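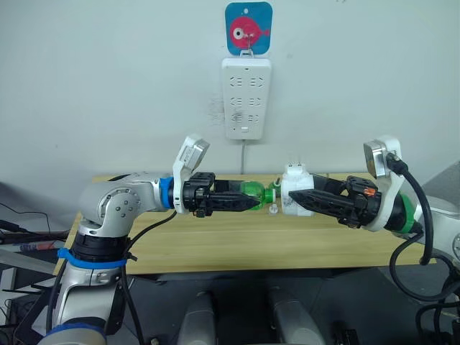
Meinir Powell wrote to us in November that she had a power strip on the floor behind her desk for years, kicked the switch off with her foot every second week, and wanted to know if it is allowed to simply hang the thing on the wall. Her message was the first of many on this subject, so we collected the answers on one page.

Can I hang any power strip from a hook?

Only if the strip has a loop, or a hanging hole made by the producer. Please do not drill a hole in the housing yourself, and do not tie a string around the cord. If your strip has no loop, leave it lying on a shelf or buy the model with one.

Which kind of hook do you recommend?

A plate hook with a metal hook in the middle is good for most walls. In the Saro shop we keep plain ones and ones with animals. The blue plate with the fish is the one customers ask for by phone, and the article number is 2147. For rough plaster or old wallpaper the adhesive types hold badly, so there you should take a hook with a screw.

Should the cord go up or down?

Down. The strip hangs from its top and the cord leaves at the bottom, straight behind the rear edge of the table. Please leave a small gap between table and wall, so the cord is not squeezed. A cord which is pulled tight will also pull on the hook every time when you put in a plug.

How high must it be?

High enough that the lowest outlets and the switch stay above the table and you can reach them when you sit. My own strip hangs 40 cm above the table top, but my arms are long. Annapurna Thomas from our packing room finds this too high.

I have big adapters. Will they fit?

It depends on how the outlets are arranged. With two columns and three rows, a wide adapter can cover its neighbour. Put the big ones in the lowest row and the flat plugs above them. Heavy adapters are better on a strip which lies down, as the weight makes a hanging strip turn to one side.

Can I plug in a heater or a kettle?

No. Use a wall socket for these. A hanging strip is for lamps, chargers, a screen and similar small things.

The wall beside my strip has grey marks. What can I do?

Scuffs on painted walls are common near outlets, from hands and from plugs that swing. Try a soft, almost dry cloth with a drop of washing-up liquid, and test it first in a corner. For the strip itself, pull its plug from the wall socket before you clean, and use a dry cloth only. Khôi Nghiêm asked if a white eraser is all right for smudges on the housing. Yes, but keep the crumbs away from the slots.

How long must an adhesive hook wait before I load it?

Follow the time on the package. If the package is lost, wait a full day.

Can I return a hook after I have used it?

Screw hooks yes, adhesive hooks no. Returns go to Phong Mạch at the Saro counter, open from 9 in the morning.

Last changed: March 3, 2022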